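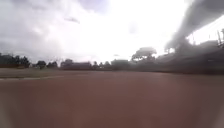
STOLCOMBE, January 6, 2018 – Benkirane Homes has opened the sale of building lots and finished houses at Evanar, a new residential area on the east side of Stolcombe. The first part of the project has 400 lots, and the company plans to add 600 more in the second part. Buyers can choose a lot alone or a lot together with a house of up to 4 bedrooms. Many families ask first about the open space, and a wide reddish ground with a strip of grass along the side is the kind of place they want within walking distance. The prices of the first lots will stay the same for 6 months.

Search listings Enter city or ZIP Go

The sale is managed together with Zoto, the online property service, which shows each lot with its size, its price and the yearly fees. A buyer can reserve a lot on the website and then sign the papers in the Stolcombe office. The reservation payment is returned in full if the bank does not approve the loan.
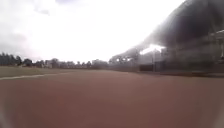

Can a buyer reserve a lot now and build the house later? The lot can be kept without building for up to two years after the signing, and the yearly fees are paid also during this time.

The first houses were finished in October and are open for visits – please make an appointment before coming. Lists of lots are available at the Benkirane Homes office in Stolcombe and on the Zoto website.

This website uses cookies. By continuing you accept our cookie policy. OK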